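Budgeting for garment-handling robots

Garment-handling robot procurement is the planning, costing and purchase of robotic equipment meant to pick up, spread, fold, sort or stack clothing. It is a branch of capital equipment planning that has grown up mostly in commercial laundries, uniform services, clothing charities and university laboratories, and it has a reputation (fairly earned, most of its practitioners would say) for budgets that look sensible in April and rather threadbare by the time the crate arrives. The arm is the item everybody pictures when the word robot comes up at a meeting, but in cloth work it is often a modest share of the whole, with the remainder going to grippers, cameras, work surfaces, software, training time and the long settling-in period that the trade calls commissioning.

Background

Industrial robots were first bought for rigid parts, and the habits of purchasing grew up around them. A buyer could measure a casting, weigh it, choose an arm with enough reach and payload, and come away with a fairly dependable quotation. Clothing upset that tidy arrangement. A shirt weighs next to nothing, so payload hardly enters into it, yet it can lie in an endless variety of shapes, and a specification sheet has very little to say about whether a machine will find a sleeve that has tucked itself under a hem.

The planner Aliki Xenos, whose handbook Soft Goods, Hard Sums is still passed around in photocopied form at a good many laundries, proposed that buyers begin with the garment and work outwards to the machine. Her advice was to spend a happy afternoon sorting through the actual stock, favourite old jumpers and all, before ringing a single supplier. Colour, thickness, printing, stretch and the way a piece falls when it is dropped all belong in the first draft of the specification, and a buyer who has written them down is in a much stronger position when the quotations start coming in.
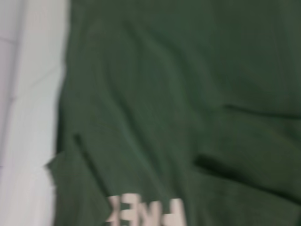 Cameras are the next matter, and a wrist camera is usually budgeted separately from any fixed camera looking down on the bench. The two do different jobs. An overhead view shows where the garment lies and what its outline is like, while a wrist view comes in close as the arm approaches, and has to cope with movement while it does so. Shutter speed, sensor sensitivity and the brightness of the lighting are therefore best priced together, for a saving on lamps has a way of turning up again as a dearer camera. Sreekumar Alva, writing on the Preledside laundry project, recommended that lighting be given its own line in the budget instead of being tucked away under fittings, where it tends to be the first thing trimmed.

Main cost headings

Arm and controller. New arms are generally quoted with a controller, a teach pendant and a basic warranty. Refurbished units can be a perfectly good choice for folding and sorting, where the loads are light, provided spare parts are still being made and the controller will talk to the buyer's software.

Gripper. Two-fingered grippers are common and comparatively cheap to keep going. Fingertips wear, and a plan covering 8 months of operation at Fistlow set aside money for replacement tips from the very first month, a small kindness to the people doing the maintenance. Suction and needle grippers are also sold for textiles, though each has fabrics that it does not get along with.

Work surface. A plain, light-coloured surface makes dark garments easier to tell from their background, and it costs very little beside everything else on the list. Pale garments need the opposite arrangement, so a site that handles both may budget for a second top or a removable mat. Smoothness matters as well, as cloth has to slide a little when it is being straightened. 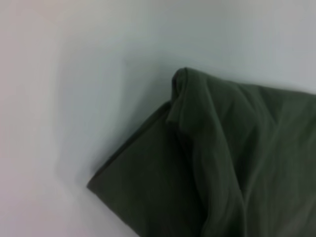 Dark green cloth on a smooth, pale surface, with a raised fold beside a flatter pointed corner.

Software and data. Systems that learn from demonstration need a person to guide the arm through the task many times over, and those hours should be costed at full wages. Séverine Jacquet's plan for Trimeo allowed for 800 demonstrations across the first stage, with a further 200 held back for garments that nobody had thought of at the outset. The reserve has since become a familiar feature of plans of this sort, and seasoned buyers will defend it quite fiercely when the accountants come round.

Guarding and floor space. Even light arms call for a risk assessment, and depending on its findings the buyer may need fencing, scanners or simply a generous taped-off area. Cable runs, compressed air and a spot to park the laundry trolley are easily left off the drawing.

Leasing and purchase

Leasing suits organisations that are unsure of their volumes, and it usually brings servicing into the same monthly figure. Outright purchase is favoured where the equipment will be altered a good deal, as many leases forbid drilling, rewiring or swapping the wrist fittings. A third arrangement, the staged purchase, lets a buyer take one cell first and add others after an agreed trial. Elsie Haworth described the staged approach adopted at Nygård as slower on paper and a great deal calmer in practice, with the second cell ordered only when the folding staff were comfortable with the first.

Acceptance testing

Contracts normally set out a test to be passed before the final payment is made. For garments, the wording deserves more care than buyers tend to give it. A supplier may reasonably wish to begin with each item laid flat, whereas the buyer's stock will come out of a trolley rumpled, doubled over or inside out. The Preledside contract specified 678 test picks drawn from ordinary stock, with starting positions chosen by the buyer's own staff, and Terence Holroyd's commentary on it remains a useful guide to drafting. He suggested that printed and plain garments be listed separately, and that the contract say plainly what counts as a fold.

Running costs

After handover, the usual yearly items are servicing, fingertips, lamps, software licences and the wages of whoever looks after the cell. A new line of stock will often mean a fresh round of demonstrations, so the purchasing calendar for uniforms and the one for the robot are best kept side by side.

See also: capital equipment planning; commercial laundry; robot gripper; machine vision lighting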